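Segment labels, take two

I spent August rewriting how Hurkness splits a demo into steps. The old version cut wherever the gripper width changed, and cloth breaks that rule.

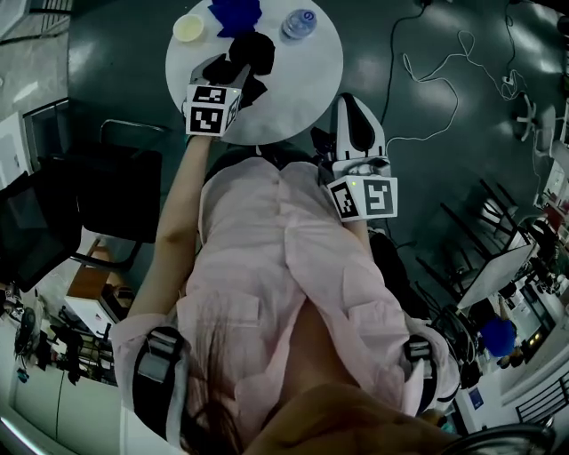 What changed in 0.27

Cuts now come from marker pose and width together. On our 822 cloth demos, the black cloth stays one segment while it's held.
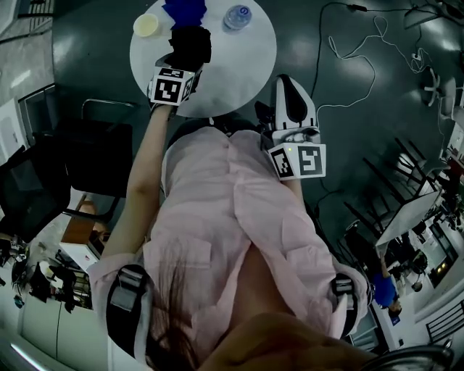

Nazma Samarakoon asked if the planner still needs the width signal at all. It does, for hard objects like bottles.

Next is the wrist view, which still goes through the old filter.
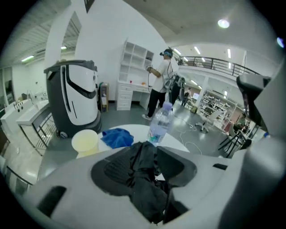 I'll move that filter into the same config file and rerun the labels overnight.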